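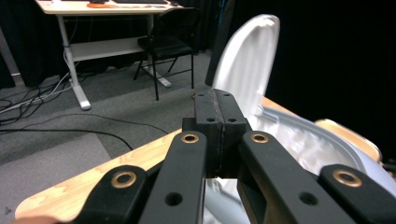 Maret Collinson
Household Editor

19 Sep 2020

Most writing on loose tea stops when the cup is poured. The leaf then has to go somewhere, and the equipment for that stage has had little attention from makers or reviewers. The traditional answer is the slop basin, once a standard part of a tea service and now mostly sold second-hand as a sugar bowl. Its modern replacement is usually a plain plastic container with a lid, kept at the end of the table.

We spent August looking at how the job is done at Vaher, a tea room in Clovby with nine tables and no dishwasher. Its log for the month records 2,759 cups cleared by hand. A house that brews a few cups a day meets the same difficulties on a smaller scale, and the method transfers without much change.

What is left in the cup

Dry black leaf takes up several times its own weight in water. Whole-leaf teas open into flat pieces that cling to a smooth glaze by surface tension. Broken grades pack into a clump, which holds liquid in the middle and lets it go slowly over the next hour. Milk complicates matters. It dries as a thin cloudy film, and the film holds fine particles against the surface after the larger pieces have been tipped out.

The two kinds of residue need different treatment. Leaf should be removed dry or nearly so, by tipping and then scraping with something softer than the glaze. Film should be rinsed with cold water first. Hot water sets milk protein, and the cup then needs scrubbing.

At Vaher the cups are drained, left for 20 minutes and only then emptied. By that time a clump of broken leaf has firmed up enough to come away in one piece. Cups emptied straight after drinking shed their leaf in fragments, and the fragments end up in the sink trap.

The basin

A basin for spent leaf has three dimensions that matter: the width of the mouth, the height of the wall and the area of the base. The mouth should be wider than the largest cup by a hand's breadth, so that the cup can be turned over fully inside it. A low wall makes scraping easier but allows splashes. A broad base keeps the thing from tipping when a cup is knocked against the edge, a habit we would discourage in any case.

White is a sensible colour. Leaf shows up against it, so it is plain when the basin has been properly rinsed. The drawback is tannin. Polypropylene stains brown along the waterline within weeks, and abrasive creams make it worse by roughening the surface. A soak in washing soda solution lifts most of the colour. Chlorine bleach also works but leaves a smell that carries into the next batch of leaf, which matters if the leaf is going on the compost heap.

We used the Gostska tub, sold in a small and a large size. The large one was better proportioned for the work. Its wall is stiff enough to carry full with one hand. The moulding seam on the inner corner traps particles and needs a brush.

The lid

A lid is worth having for two reasons. Wet leaf attracts fruit flies within a day in warm weather, and it dries into a crust that is harder to clean than the original clump. A loose-fitting lid is enough for both. Clip lids are a nuisance when a cup is in the other hand.

During clearing, the lid comes off and goes on the table upside down, so that the condensation stays on the plastic and off the wood. Staff at Vaher then use it as a tray for spoons. Wooden tabletops mark easily under wet tea, particularly where the finish has thinned at a rounded front edge. An oiled top should be wiped at once and dried along the grain.
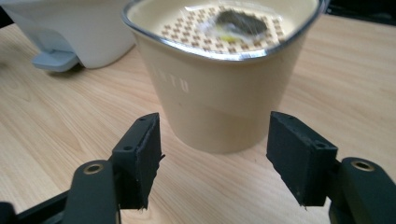

A cream cup with a metal rim, stood on the table with a dark clump inside.

Cups and their weak points

Shape decides how easily a cup empties. Straight tapered walls release leaf well. A squarish section is slower, as residue gathers in the corners. A pattern printed inside the cup is attractive but hides fine particles, and a small dark repeat is the worst for this. Check such cups by touch.

Metal rims need separate handling. A shiny band, whether plated or fitted, should never be tapped against the basin to dislodge leaf. Use a flat silicone spatula and work from the rim downwards. Abrasive pads are out, as is the microwave. If the band is a fitted one, run a soft brush along its lower edge, where tea creeps in and dries.

Printed lettering on the outside wears at the point where the fingers grip. Pale lettering on a pale body can fade a good way before anyone notices.

The Ernska cups in daily use at Vaher hold 200 ml and have an unglazed foot ring. They drain well on a rack. Stacked wet, they leave rings on each other and on the shelf below.

Disposal

Drained leaf composts readily and can go in without further treatment. Leaf with milk in it should be buried in the middle of the heap. Small amounts may be dug into pots of ericaceous plants, though the effect on soil acidity is slight. None of it should go down the sink. A strainer catches the whole leaf, while dust from broken grades passes through and settles in the bend of the trap, where it binds with grease.

Empty the basin at the end of each day, rinse it cold, then wash it hot, and leave the lid off overnight.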